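双臂工位这周的保养我全程跟下来了，攒了一肚子话，开个串慢慢说。主角是我们组里叫 Troltdale 的那一台，两条黑色机械臂架在木头台面上，平时的活是把散在桌上的牙刷夹起来放进彩色托盘。对，牙刷！我超喜欢这个任务，后面讲为什么。

先说为什么要停机。上周开始右臂下爪的时候总往外偏一点，偏得不多，肉眼看只觉得“嗯？今天怎么有点飘”。夹大件完全没事，夹牙刷柄就露馅了，柄就那么细，偏一点指尖就骑到柄上去，一合爪，牙刷弹飞。

我第一反应是相机被人碰了。Vignesh Suvarna 的第一反应是指尖松了。我们俩赌了一杯奶茶。

结果：两个都有问题，奶茶各付各的。

顺序很重要，所以写细一点。我们现在的固定顺序是：框架、底座、线缆、夹爪、腕部相机、顶上的相机、托盘位置。从最不该动的东西一路查到最常动的东西。以前我是想到哪查到哪，有一次标完相机才发现底座螺丝是松的，一下午白干，晚上回家路上都在生气。

框架这块：工位四周是黑色铝型材，包着木台面。型材好就好在什么都能往上挂，坏也坏在这里，你挂得越多，角上的连接件受的力越怪。我先拿手掌压四个角，再抓住底座旁边那段横梁左右晃，听声音。有“咔”的一声就是角件没咬住，闷闷的就没事。

左后角真的“咔”了一下，开心（找到问题的那种开心）。角件上一颗螺栓能用手指拧动。补紧，画上新的标记线。标记线一定要画！从螺栓头一直画到型材上，下次扫一眼线有没有错开就知道它转过没有。

标记笔我换成了白色的。之前用银色，在黑型材上白天反光，换个角度就看不见了，我们那边窗户又大，太阳一进来更没法看。白色油漆笔，便宜，干得快，强推。

木台面本身也要看。木头会随着天气动，九月换季的时候最明显。我拿一把长钢尺立在台面上，后面放手电，看尺子底下漏不漏光。这次中间那块漏了一丝丝，记下来，没处理，夹爪下探的余量吃得下。等哪天漏得能塞进名片再说。

有朋友之前问为什么不换成铝板台面，平又稳。我们试过！牙刷在铝板上太滑了，爪子一碰就跑，还有反光。木头面有一点点涩，碰一下它不会滑出去多远，而且夹爪万一下探过头，指尖戳到木头也比戳到金属温柔得多。台面上那些小坑都是勋章。

接着是底座。两条臂的底座都是从台面穿下去锁的，扭力扳手挨个过一遍。对角拧，别转着圈拧。右臂底座有一颗明显比别的松，补完再去晃前臂，那种若有若无的旷量就没了。右臂飘的原因，这里占了一份。

线缆！我要单独为线缆发一条。我觉得双臂工位一半的玄学故障都是线缆。臂往前伸的时候线被拽着，拽力不大，但腕部那头的插头一直在受力，受着受着相机就开始丢画面，然后你开始怀疑驱动、怀疑主机、怀疑人生。

我的检查办法特别土：臂断力，用手把它推到每一个常用姿态的极限，另一只手捏着线，感觉有没有绷。左臂往红托盘那边收的时候，线会从底座那里拱起来，搭到托盘上方。目前没有缠住过，可我每次看见都想伸手去拨一下。

左臂这捆线我打算改成从底座外侧绕。难点是外侧绕就得加长，加长了往前伸的时候又会垂得更低，垂低了说不定又去挂别的托盘。Vignesh Suvarna 建议装一根弹性吊线，从上面把它提起来。我还没想好，有做过的请来教我，真心求教。

右臂那边也有一段会垂到蓝绿色托盘里去，臂收回来的时候尤其明显。这段我先挪了扎带的位置，往肘部方向退。魔术贴扎带，别用尼龙的，尼龙的一拉紧就再也不会松，剪的时候还容易剪到线。别问我怎么知道的。

好，夹爪，终于到夹爪了！我们用的是平行夹爪，两根黑色的手指，指尖收尖。指尖是自己做的，代号 Hikach，改过很多很多版，最早的版本是平头，夹平躺在台面上的牙刷时总会先把台面磕一下。后来收尖了，能贴着牙刷柄两侧滑下去，第一次看它一把夹起来的时候我在工位旁边叫出了声。

指尖的保养就三件：看内侧磨没磨平，看根部有没有裂，看两指闭合之后对得齐不齐。对齐我用一张 A4 纸，夹住，往外抽，左边角抽一下右边角抽一下，两边手感应该一样。右爪这次外侧那角纸一抽就出来，内侧咬得死死的。就是它！Vignesh Suvarna 当场开始选奶茶。

拆下来一看，一颗固定螺丝退出来了，指尖绕着另一颗转了一点点角度。螺纹清干净，上一点中强度螺丝胶，装回去。上胶真的一点点就够，多了会挤到滑轨那边去，那就是另一个串了。

指尖内侧用酒精擦一遍。牙刷看着干净，夹久了指面上会起一层很滑的膜，手摸得出来。擦之前和擦之后拿同一支牙刷试夹，擦完以后那个“咬住”的感觉，爽。

我给这对指尖记的寿命是循环次数，过了 360 个开合循环的整班测试就拿下来看一次，看完没问题再装回去。有人觉得太勤了，可是看一眼只要喝口水的时间，指尖在跑的时候裂掉，碎片掉进托盘里翻找要多久？

腕部相机。它装在夹爪旁边，画面里本来就会一直有两根手指，这是好事，因为手指就是现成的参照物。我存了一张标准图，叠成半透明盖在实时画面上，两根手指的边缘对得上，相机就没动过。对不上，就别往下做了，先回去修支架。

这个叠图的办法是 Ánh Huỳnh 教我的，她那边的工位叫 Forsyth，夹的是电线，比我们难一百倍。她说了一句“你的手指就是标定板”，我当时恨不得给她鼓掌。

这次右腕的叠图果然有错位，手指的影子重了一层。先别急着动相机，因为刚刚指尖重新装过，错位里面有指尖的份。先确认指尖到位，再看剩下多少是相机的。剩下的很少很少，支架松半圈，推一下，锁住，重影合上了。
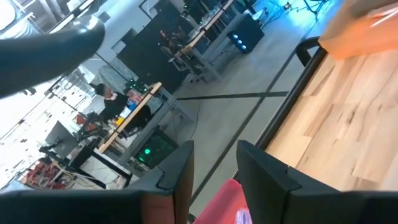
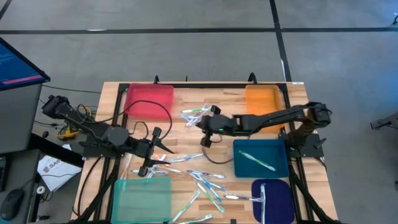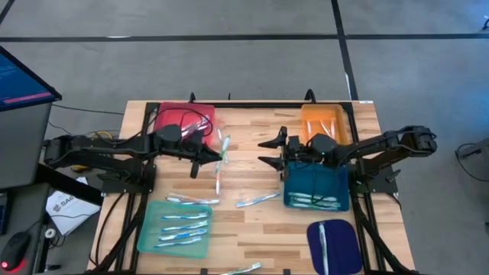
说回为什么我这么爱牙刷这个任务。牙刷这东西太会为难夹爪了：柄是半透明的，颜色又浅，相机有时候根本分不清边在哪；一头重一头轻；几支叠在一起会互相架起来；刷毛那头还会挂住别的牙刷，夹一支带起两支。能把牙刷夹稳，换别的小件心里就有底了。

也因为这样，它是特别灵的“体检题”。工位哪里有一点点不对，夹方块看不出来，夹牙刷马上掉链子。我现在每次保养完的验收就是跑牙刷，跑得顺才算完。

顶上的相机放在倒数第二查，是因为它要拿台面和两条臂的位置去对，前面那些没弄好之前查它没有意义。我的流程是让两条臂先后去点台面上固定的参考点，指尖落下去，看画面里的位置和记录差多少。

这次差得最多的一个点，调之前 25 个像素，在靠右后方。其他点都很乖。只有一个角差得多，一般就不是相机本身歪了，我先怀疑那条臂的零位。回去重做右臂的零位，再点一遍，乖了。如果当时直接去拧相机，那就是把对的东西拧成错的去迁就错的东西，救命。

零位这件事多啰嗦两句。做零位之前让臂先跑一会儿热身，关节热了和没热，停下来的位置会有差别，差得很小，但牙刷柄也很细啊。我热身就放一段慢速的来回摆动，同时去洗托盘，两不耽误。

对，托盘要洗！灰和指纹积在托盘底上，相机看过去就是一块一块的花斑，半透明的那几个最夸张。温水加一滴洗洁精，擦干，千万别用酒精擦那种透明塑料，擦完会发雾，我已经牺牲过一个了，现在拿来装螺丝。

托盘归位。颜色和位置是绑定的，红的在左后，橙的在右后，下来是蓝绿的，浅绿的在左前，深蓝的在右前。换位置这种事后面肯定会做，但保养完第一轮一定要用标准摆法，不然数据和之前的没法比，出问题也不知道是保养弄的还是摆法弄的。

摆托盘我吃过一次亏。有次图省事，凭感觉往桌上一放就开跑，结果红色那个离左臂底座太近，臂一收回来前臂的下缘就蹭到盘沿，“嗒、嗒、嗒”响了一下午。我还以为是减速机坏了，吓得差点下单备件。现在桌边贴着一张手画的摆位图，丑，但是有用。

验收这一轮的参数：速度先压到平时的 70%，跑顺了再往上加。低速不光是为了安全，低速的时候你能听。听关节有没有沙沙声，听夹爪合上是不是干脆的一下。我真的会站在旁边闭着眼睛听，同事路过都习惯了。

低速跑的时候，手放在急停旁边，眼睛看爪子别看屏幕。屏幕太好看了，数字跳啊跳的，很容易盯进去。等你从屏幕上抬头，牙刷已经被压弯了。

双臂还有一个单臂没有的检查项：两只爪都去台面中间的时候谁让谁。我们的规则很简单，先进中间区域的先做，后来的在外面等。保养完我会故意把牙刷都堆在正中间，逼它们抢。看它们一个进一个等，跟两个特别有礼貌的人在门口互相让一样，我可以看很久。

这次抢中间的测试里，左臂等得有点太久了，右臂都撤出来了它还愣着。查了一下，是区域边界画得太宽，右臂的肘部还赖在区域里没出去。把边界改成按指尖和腕部算，肘部单独用高度判断，左臂立刻变得积极了。这个改动我很得意，请允许我得意一条的时间。

全速那轮跑下来，记录上一共 131 次抓取，日志我从头翻到尾。失手主要集中在叠着的牙刷上，散着的那些都很稳。失手的样子也变了：保养前是一合爪就弹飞，现在是夹起来以后底下那支被带着走，走到半路掉回桌上。前一种是工位的病，后一种是抓取策略的事，归下周的我。

把“失手的样子”写下来真的比光记成功率有用多了，强烈安利。成功率掉了，你只知道它不舒服；写了“弹飞”“夹空”“带起别的”“放进去又弹出来”，翻到本子那一页基本就知道该先去摸哪颗螺丝。

顺便晒一下我的工具盒里离不开的东西：短柄内六角、扭力扳手、白色油漆笔、螺丝胶、魔术贴扎带、无尘布、酒精、一把木工夹、一叠 A4 纸、手电。A4 纸的出场率最高，擦桌子垫桌子测对齐画摆位图全靠它。

备件也说一嘴。指尖我永远保持手边有一整对没用过的，注意是一对！只换一边的话，新旧两边的磨损不一样，合起来又是斜的。线缆备一根最长的。螺丝备一小袋，型号写在袋子外面，别写在里面的纸条上，谁会去掏啊。

还有人私信问保养记录怎么写。我就用一个共享表格，系统名字叫 Cetard，听起来很厉害，其实就是我给表格起的名字哈哈。每行写：哪个部位、看到什么、动了什么、动之前是什么样。最后那一列最容易偷懒，偏偏最值钱，调坏了能调回去全靠它。

比如这次右腕相机那行写的是：“支架松半圈，向内推，叠图重合后锁紧；此前指尖已重装。”后半句要是漏了，下个月再看就会以为全是相机的锅。

如果你的工位也是刚搭起来，时间只够做一件事，我会选画标记线。今天就画。所有你不希望它转的螺丝，全画上。之后每天早上开机前绕一圈，看线，比什么都快。

第二件是存一张腕部相机的标准图，趁它现在还是准的。等它歪了再想存，你连“准”长什么样都忘了。我们左腕的标准图就是歪了以后才补的，为此重新标定了一遍，泪。

还没解决的放在这里给自己立个字据：左臂那捆线的走法；台面中间那一丝漏光要继续盯；浅绿托盘在太阳直射的时候边缘会糊，想试试给窗户那侧加一块遮光，又怕加完中午和晚上的光差得更大。对遮光有经验的朋友麻烦留言，什么土办法都行！

奶茶我喝的是乌龙的，Vignesh Suvarna 点了全糖，边喝边在表格里给“指尖松动”那一行标了加粗。我把底座那一行也加粗了。

明天早上跑满一整班，跑完我把失手分类贴在这条下面。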